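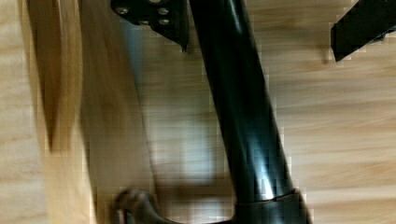
Mudport, 2 July 2026

Frequently Asked Questions: Private Events at Prisevley House

The following answers apply to receptions, anniversary dinners, retirement parties and memorial gatherings. Terms for overnight stays are set out in the guest agreement.

How many guests can the house accommodate?

The Long Room seats 111 guests at round tables. The Garden Room seats 50 and may be reserved separately on weekdays. Standing receptions are limited to the same numbers under our occupancy permit.

How is a date reserved?

A date is held for seven days after an inquiry at no charge. The reservation is confirmed upon receipt of a signed agreement and a deposit of 50 percent of the rental fee. Inquiries should be addressed to Edeltraud Ruchti, Events Office.

What does the rental fee include?

The fee covers use of the room and terrace, tables, chairs, white linens, parking and one event supervisor. Flowers, music and catering are arranged separately.

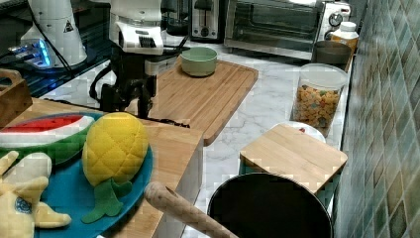

Photo: Prisevley House Events Office

May we bring our own caterer?

Yes. Outside caterers must submit a current license and a certificate of insurance before the event. Clients who prefer an in-house menu may contact Xuân Phan to schedule a tasting. Up to two members of the party may attend a tasting without charge.

Is alcohol permitted?

Beer, wine and spirits may be served by a licensed bartender only. Service ends 30 minutes before the close of the event. Cash bars are not permitted in the Garden Room.

When may vendors enter the building?

Vendors have access five hours before guests arrive. Deliveries are received at the side entrance on Celance Lane. Rented items must be removed the same night unless the Events Office has agreed otherwise in writing.

Are candles and decorations allowed?

Candles must be enclosed in glass. Nails, tacks and adhesive hooks may not be used on walls or woodwork. Confetti, rice and sparklers are not permitted indoors or on the terrace.

Is the venue accessible?

Both event rooms, the restrooms and the terrace are at ground level. Please notify us of any seating requirements when you submit your floor plan.

What happens if we must cancel or change the date?

A date may be changed once without penalty if written notice is received at least 90 days in advance. Deposits are not refundable. Should the house be unable to host an event, all payments will be returned in full.

Are events held in winter?

The terrace closes at the end of November. Indoor rooms remain available throughout the year, with reduced rates on weekdays.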